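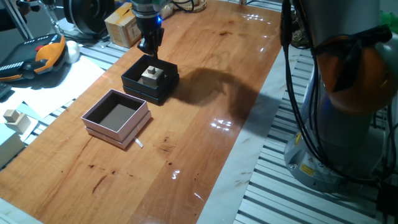
Subject: Re: [vernix-climbers] One rope or two for the Jelimby descent?

On the February question about the rappels, a list member wrote:

> Planning to do Jelimby next month with one partner.
> The old guide says a single rope gets you down from
> the top anchor if you stop at the ledge. Is that still
> right? We have one 60 meter rope and would like to
> leave the second one in the car. Also, is the walk-off
> any good in the wet?

One 60 will get you down, but you have to use the lower of the two top anchors. The upper one is 155 feet above the ledge, and a 60 doubled only gives you a bit under 100. The old guide was written before the stations were moved, so ignore its drawing.

From the summit, scramble down the gully on the climber's left until you reach a pair of bolts with chains. Stay tied in for this part. The rock is easy but there is gravel on it. The first rappel goes straight down to the ledge with the small pine. The next station is at the far right end of the ledge, behind a flake, and is hard to see until you are next to it. From there one more rappel reaches the ground.

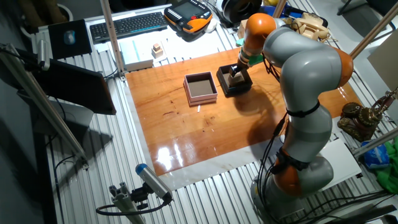

Block in the open dark box, with the pink and white box to the left.

Tie knots in both ends. The last rappel is close to the full length on a 60, and if your rope has been trimmed at all you could come up short. We did it on an old 11 mm that had lost some length over the years and had to downclimb the last step.

Pull the rope from well out to the left. From directly below it goes into the crack under the flake and stays there.
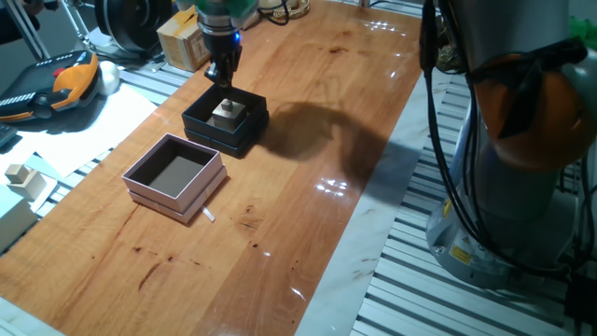 If it does get stuck, try flicking it from the boulders before you pull hard.

As for the walk-off, I would not do it in the wet. It follows the Orbán side and crosses two slabs with moss on them. In dry weather it takes longer than the rappels by 15 minutes or so if you know the way, and you come out on the Plamico road above the parking pullout.

I have not been up since last fall, so if anyone has seen the chains more recently, please post.

> Also, is there water at the base?

No. Fill up before you leave the road.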